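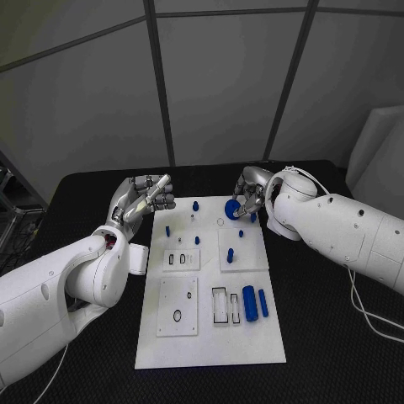
Konina, 8 September 2019

Reading time: 9 minutes

Chapter 3
Setting Up and Maintaining a Two-Arm Assembly Cell

3.1 Scope of the chapter

The previous chapter dealt with a single arm on a fixed base. This one takes a complete cell with two arms, two multi-fingered hands and a flat work board, and follows it from mechanical setup to routine service. The cell used throughout is the training cell at the Firkov workshop, referred to in the service log as Villa. Procedures are given in the order in which a technician meets them: base and table, board, hands, cables, covers, and finally the reference run.

The reader should already know how to put an arm into its service state, how to lock out the supply, and how to read a joint error table. Those topics are not repeated.

3.2 The table and the board

The table is the mechanical reference for everything else in the cell. Both arms reach in over it from opposite sides, and a small error in its position appears in both arms, usually with different signs. Level the table first, tighten the feet, then check the level again. A table that passes before tightening and fails afterward has a twisted frame and should be shimmed at the low foot.

The table carries a black textured mat. The mat must lie flat under the whole area of the board. A fold or a trapped screw under one corner tilts the board enough to make a peg bind, and the fault is then often looked for in the wrist. Lift the board and inspect the mat before adjusting any joint.

The board is a white rectangular panel. It is laid with its long side running away from the operator's position and carries upright blue pegs, small round holes, raised plates, and rectangular recesses for cylinders. The features do not all sit at the same height. A peg on a raised plate needs its own approach height, and a program copied from a peg on the base panel will drive the hand too low. Record the height of each plate separately in the setup sheet.

Loose parts are set down before the run. The two blue cylinders lie on their sides, parallel to each other, to the right of the rectangular recesses. The thicker cylinder goes with the wider recess and the thinner one with the narrower recess. Parts set down at an angle can still be grasped, but the results cannot be compared with earlier runs.

3.3 Hand alignment

Each arm ends in a silver hand with several jointed fingers. Align the hands one at a time, with the other arm held still and clear of the board. The left hand may be parked over the far-left corner with its fingers extended, provided that the thumb does not touch a peg.

For the right hand, use the blue disc as the alignment part. A short, wide part held in a pinch shows errors that a long part hides. Grasp the disc, raise it just clear of the board, and look at it from the side. The lower face should be parallel to the panel. If it is tilted, correct in this order:

1. Check the wrist angle against the stored value.
2. Check the finger joints for play, with the hand unpowered.
3. Check the thumb position. A thumb that closes early pushes the disc out of line.
4. Regrasp and look again before changing any stored value.

Do not correct a tilted disc by changing the wrist angle alone. The correction will hold for the disc and fail for both cylinders.

Finger zero positions are stored per hand. After a hand has been exchanged, the old values must be deleted. In March the Villa cell ran 607 cycles with the left hand's values loaded on the right hand. The run finished without an alarm, and the fault was found only when Štefánia Urban compared the grasp widths in the log with the setup sheet.

3.4 Cables

Cable faults are the most common cause of unplanned stops in this cell. The cables under both arms are white and hang free, in several loops on the right arm. The loops have to be long enough for the full travel of the arm and short enough to stay off the board. Set them as follows. Move the arm to its farthest working point and leave a little slack at the clamp. Return the arm to its parked position and check that the loop hangs over the table edge or clear of it. Repeat for the second arm.

Pay attention to the thin wire at the wrist. It bends with every wrist movement and wears before the thicker cables do. Run a gloved finger along it at each service and feel for flat spots. A wire with a flat spot is replaced, not taped.

Cables are replaced as a set on each arm. Mixed sets have different stiffness, and the stiffer cable takes over the load at the clamp. At Firkov the first set on the right arm was changed at 1,654 operating hours and kept for comparison; Section 3.7 uses it for the inspection exercise.

3.5 Covers and openings

The arm casing consists of rounded white shell segments held by small screws. Where there is an opening in the shell near the wrist, internal parts are exposed and dust can enter. Clean the opening with a dry brush. Compressed air is not permitted, as it drives dust toward the bearings.

Check the bracket on the side of the arm at the same time. It should not move under hand pressure. A loose bracket shifts the mass of the arm only slightly, but it produces a rattle that is easily taken for gear noise. Mirjana Vukčević's service notes for the Plukavus line list three gear inspections that ended with a tightened bracket.

Shell screws are tightened by hand, crosswise, in two passes. Replace any screw with a damaged head at once - a screw left for the next service usually has to be drilled out.

3.6 The reference run

A reference run closes every setup and every repair. It uses the board as laid out in Section 3.2 and is made at reduced speed. The disc is placed first, then the thicker cylinder, then the thinner one. The technician stands outside the reach of both arms with one hand at the stop switch. Any contact between a hand and a raised plate ends the run, and the procedure returns to the height check.

The run is entered in the log with the cell name, the arm or hand that was worked on, and the values before and after. An entry of "OK" alone is not accepted. Section 3.7 begins with a completed log page and the inspection of the replaced cable set.

This site uses cookies to remember your place in the chapter. Accept | Settings

© 2019 Firkov Technical Texts | Contact | Back to top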